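Girnville Antiques Fair: pitch cards and price tickets

README for the transcribed files

What this is

A set of plain text tables made from the paper records of the Girnville Antiques Fair, which ran in the old bus depot on Kisa Road. The records are pitch cards (one card per dealer per season), price tickets that came off goods and were kept, and one ledger from the Antoniadis stall. Yakubu Oyewole typed up the cards and the ledger. Aliki Sotiropoulos did the tickets and checked the whole set against the paper.

The files are meant for people looking into the fair, the dealers who traded there, or what second-hand furniture and china was sold for in the town. They are not a price guide. Please don't use them to value anything you own.

What is in the folder

cards.csv – the pitch cards. There are 161 of them, one row each.
tickets.csv – the price tickets, one row each.
ledger.csv – the Antoniadis ledger, one row per line of writing, including the lines that are crossed out.
dealers.csv – a list of dealer names in the spelling we settled on, with every other spelling we met.
goods_terms.txt – the words used for goods and what we took them to mean.
changes.txt – what was altered and in which version.

All files are UTF-8 with commas between fields and a header row, apart from the two text files. Empty fields are empty. We did not write "none" or "n/a" anywhere, so if you find one of those it was on the paper.
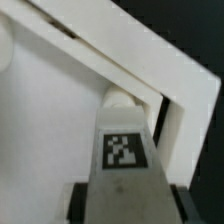
Fields in cards.csv

card_id – our number, pencilled on the back of the card.
dealer – the name as settled in dealers.csv.
dealer_as_written – the name exactly as it stands on the card.
season – spring, summer or winter. The fair had no autumn season. The depot was let to the bus company's social club for those weeks.
pitch – letter and number of the pitch. Letters run from the Kisa Road doors towards the wash bay.
goods – what the dealer said they sold, in their own words.
rent_paid – the sum on the card, in pounds and pence. Where a card gives a weekly sum and a season sum that do not agree, we give the season sum and put the other in notes.
notes – anything else on the card.

The pitch letters were changed once, when the stairs to the upper deck were closed to the public. Cards from before the change have lower-case letters and cards from after it have capitals. The lower-case and capital letters do not match up. Pitch c4 was by the tea counter and pitch C4 was near the back wall. Please don't convert them all to capitals when you load the file. Several spreadsheet programs will also treat them as the same value when sorting or filtering.

Fields in tickets.csv

ticket_id – our number.
price_asked – the printed or written price.
price_struck – a second price, where the first is crossed out.
item – the words on the ticket.
dealer – filled in only where a ticket has a name, a stamp or a dealer's mark we could match.
mark – the letters of any price code.

Many dealers wrote what they had paid for a thing in a letter code at the corner of the ticket. We copied the letters and did not try to turn them into sums. Aliki worked out the key for one stall from its own notes, and that is given in goods_terms.txt under Codes. The others are open, and if you solve one we would like to hear from you.

Fields in ledger.csv

page, line – as in the book. Page 44 was torn out before the book came to us and the numbering carries on past it.
text – the line as written, with abbreviations left alone.
sum_in, sum_out – money taken and money paid.
struck – yes or no.

The ledger is in English with some Greek. Greek words are kept in Greek letters in the text field and there is an English reading in the next column along, english. Aliki made these readings. Two hands wrote in the book and they use different short forms for "chair" and "chest", so look at the page before you count either.

How the transcription was done

The cards were typed straight from the paper into a form, a box at a time, in the order they came out of the boxes. That order is kept in the card_id. It is not the order of the seasons.
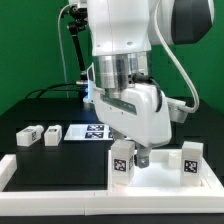
After each box was finished, one card in 20 was typed again by the other person without looking at the first version, and the two were compared. Most of the differences were in dealers' names and in the figures 1 and 7. Where we could not agree on a reading the field has a question mark in square brackets after it.

Spelling was kept as it was in every field that ends in as_written, and in goods, item and text. It was made regular only in dealer and in the english column.

Known problems

The winter cards are thin. We think a box is missing, as there are rent receipts for dealers who have no winter card at all.

The name Jekura turns up both as a dealer and as a firm of removers who held a pitch for overspill from house clearances. We could not always tell which was meant. All are entered under Jekura and the doubtful ones say so in notes.

Some tickets were reused. A ticket that reads "washstand, marble top" on one side may have "box of spoons" on the other. Both sides are entered as separate rows with the same ticket_id, so ticket_id is not a unique key in that file.

Rent for the upper deck was sometimes paid in kind – a morning on the gate, or use of a van. These cards have nothing in rent_paid and the details are in notes.

The word "period" in the goods field was used very freely.

Names and privacy

Home addresses and telephone numbers on the cards were left out. Dealers' names are kept, as they traded under them in public and most were painted on boards at the pitch. A dealer or a member of a dealer's family can ask for a name to be replaced with initials. So far this has been done for 3 dealers, and dealers.csv gives only the initials for them.

Using the files

You may copy, share and adapt the files, including for paid work, as long as you name the Girnville Antiques Fair transcription and say if you have changed anything. The paper itself is not ours and we can't give permission to reproduce it.

Corrections

Send the card_id, ticket_id or page and line, with the reading you think is right and why. Yakubu deals with cards and the ledger sums, Aliki with everything else. Corrections are put in together each August and listed in changes.txt with the sender's name, unless you ask us to leave it off.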